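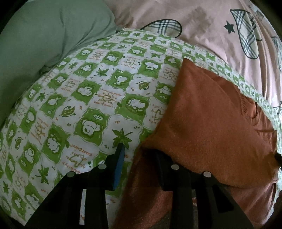

4. Bedding Layers and Seasonal Change

4.1 How covers were recorded

The survey form asked each household to list every cover on the main bed on the morning of the visit, starting with the one closest to the sleeper. A cover was any textile meant to lie over the body at night, so fitted sheets, mattress pads and pillowcases were left out. Decorative throws were included if the respondent said they stayed on the bed after dark. This rule caused some trouble in Lurneck, where many people fold a throw across the foot of the bed and pull it up only when they wake cold. We coded these as partial covers and report them separately where it matters.

A total of 410 households completed the form in both seasons. Of these, 24 were also interviewed at length, half in Lurneck and half in Sulley. Interviews took place in the home, usually in the kitchen, and lasted 50 minutes on average. Those in Lurneck were conducted by Chow and those in Sulley by Abreu. Both used the same topic guide, although the Sulley interviews were more likely to drift toward heating costs, and we did not steer people away from the subject.

Respondents used the words blanket, spread, quilt and comforter in ways that overlapped heavily. One person's quilt was another's comforter, and "spread" could mean anything from a thin cotton sheet to a padded cover. For this reason we did not sort the covers by name. We used three weight classes (light, medium, heavy), assigned by the field worker after handling the item. Agreement between field workers was checked on a subset of beds and was good for light and heavy covers, less so for medium.

4.2 Adding and removing layers

Most households changed the bed between August and the winter visit, but fewer than we expected did so by swapping one cover for another. The more common pattern was to add. A light cover stayed in place all year and heavier ones were put on top as the nights got colder. Layered, patterned bedding (Figure 3) was typical of both towns, and few respondents said that the patterns had been chosen to match.

Figure 3. Layered, patterned bedding on a bed, with a printed leaf design and orange fabric.

In interviews, people explained the habit of adding in terms of control during the night. A stack of thinner covers can be pushed down one at a time, while a single heavy one is either on or off. Couples raised this point more often than people who slept alone. Several described an arrangement in which a shared light cover was used by both partners and a second, heavier cover lay mostly on one side. The form had no way to record this, and the number of covers for shared beds should be read with that in mind.

Storage was the other explanation. Homes in the older part of Sulley have little closet space, and a heavy cover that is not on a bed has to go somewhere. One respondent kept hers in a suitcase under the stairs. Another left two winter covers on the bed in summer, folded at the foot, and moved them to a chair each evening. On our form these do not count as covers in use, though a visitor walking in at noon would see a bed that looks ready for winter.

4.3 Old and inherited covers

The long form included a question on how each cover had come into the home. Purchased items made up the largest group, followed by gifts and then by items passed down in the family. Inherited covers were more common in Lurneck, which is consistent with the longer average residence reported in Section 3. They were also more likely to be kept near the top of the stack, where they could be seen, even when the respondent described them as scratchy or too warm.

Frade reached a similar result in an earlier study of 523 beds in the Hunau district, and suggested that visible covers and useful covers should be treated as two separate groups. Our material supports this only in part. Many of the inherited covers were in nightly use, and their owners spoke about warmth first and family second. A woman in Lurneck said that her grandmother's cover was "the only thing in this house that keeps my feet warm," and that she had mended it twice. Others were plainly for display and came off the bed before anyone got in.

Washing followed a different order. Light covers next to the body were washed most often, as would be expected, and heavy ones least. Inherited covers were washed less than purchased covers of the same weight class. The usual concern was fading or tearing, and a few people had no machine large enough. Airing by an open window took the place of washing in these homes. We did not ask about airing in the August form, so no seasonal comparison is possible.

4.4 Limits of the bed survey

The form records what was on the bed in the morning, and people may have tidied before the visit. In Sulley, visits were scheduled by phone a day ahead, which gave time to do so. In Lurneck some visits were made without notice. We compared the two sets of Lurneck visits and found no clear difference in the number of covers, but the beds visited without notice had fewer decorative throws.

Room temperature was noted once, at the start of the visit, and does not stand in for temperature at night. Section 5 uses the overnight readings from the interview households to look at this more closely.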